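From the Clestis House newsletter, August

Small baskets, clear tables

Dear neighbors and friends of the house,

Many of you asked me after the spring clean-up how we keep the tables in the activity room so tidy now, when last year they were always covered with things. I promised to write it down, and it took me the whole summer, so please forgive me. I am not a professional organizer. I only had the key to the storage room and a great wish to find the scissors.

The storage room was the beginning of it. When Bohdan Hordiienko and I took over from the previous group, we had shelves up to the ceiling and on every shelf a big box. Big boxes look very neat from outside. But in a big box all things fall to the bottom and live there together: balls, chalk, tape, jump ropes, one glove, the pump for the balls without its needle. If you needed one ball for the children's hour, you took the whole box to the table, turned it over, and half of it stayed on the table until evening.

So we changed to small baskets. We bought them in the household shop on the Nodham road, the low ones with holes in them, and we paid 142 for the whole lot, with the labels. The rule is one basket for one activity. Ball games have their baskets, drawing has its baskets, and the sewing circle has its own shelf, because Zoia Tkachenko asked for it very firmly and she was right. You take the basket you need to your table, and at the end you carry the same basket back.

A few things we learned on the way.

Choose a low basket before a deep one. In a low basket you see everything at once, and a child can reach inside without emptying it. We had four deep ones at first and they became small copies of the big boxes. They now hold paper towels in the kitchen.

Holes are good. Sand and chalk dust fall through, so please shake the basket outside before you bring it back, not over the sink. The sink in the activity room was blocked twice in May and I do not want to meet the plumber a third time.

Do not fill the basket to the top. I know it is tempting when there is still a little place left. But a basket which is full on the first day is too full on the second, and then somebody starts a pile next to it.

Write the label on the shelf and also on the basket. At first we labeled only the shelves, and the baskets traveled around the room like guests at a wedding. Tamara Yurchenko made new labels with large letters, and she has spare ones if yours has come off. They are in the top drawer, on the left side.

The last one is for the balls. A round thing does not stay where you leave it — everyone who has looked under the radiators knows this. When you finish with a ball, put it in a basket straight away, even if you will need it again in ten minutes. We found eleven under the radiators in the spring, and one of them I remember from when my daughter was small.

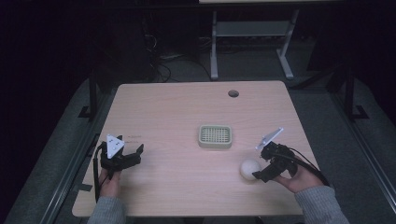
Impi Miettinen
Activity room coordinator

One ball and one basket on a table is a good size of job, and I would like us to think of tidying in this way. It is easier to put away one thing now than thirty things at nine in the evening with your coat already on.

For the autumn we would like to do the same with the craft cupboard. The budget we have for it is 300, and Vsevolod Shevchuk has offered to put in two more shelves if we can agree on the height. Please measure your tallest box and leave him a note in the kitchen before the end of August. If you have small baskets at home which you do not use, we take them gladly, any color, but without broken handles.

We are also still missing the lid of the button tin. It is round and blue, and the sewing circle would be very happy to see it again.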